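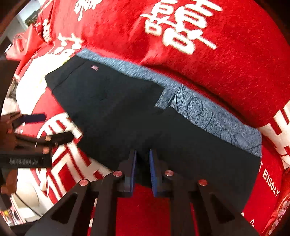

Unit 4: Reading a Care Label

Clothing Care and Repair, Kikwood evening course

Bring one dark garment to the next session. Check the side seam and the neck for a label before you come.

Terms for this unit

Bleeding: dye leaves the cloth in water and may settle on other cloth.
Crocking: dye rubs off on contact. Dry crocking and wet crocking are tested separately.
Fading: loss of color from light, washing or wear.

Black is hard to keep even. Many blacks are mixed from several dyes, and these do not wash out at the same speed. A black shirt can turn brown or greenish long before the cloth wears thin.

Home test for bleeding

1. Wet a hidden part of the hem.
2. Press it between two white paper towels for 2 minutes.
3. Check both towels. Any color means wash alone.

Folding

Fold along the seams where you can. A crease kept in one place for months will show as a pale line on dark cotton. Refold stored items in December and again in early summer.

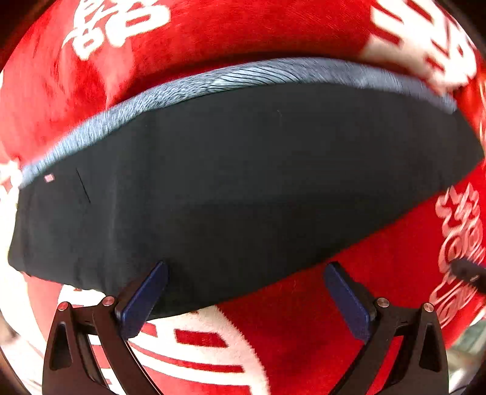
Anas Tarawneh asked whether vinegar in the rinse will set the dye. It won't on cotton. Most cotton dyes are fixed at the mill, and vinegar at home does not change that. Cool water and a short cycle do more.

Reading: Haddad, chapter 2, and the table on page 37. Skip the part on wool, which we cover in Unit 6.

Homework: run the hem test on three items and write down the fiber content of each. Hand in your sheet at the start of class.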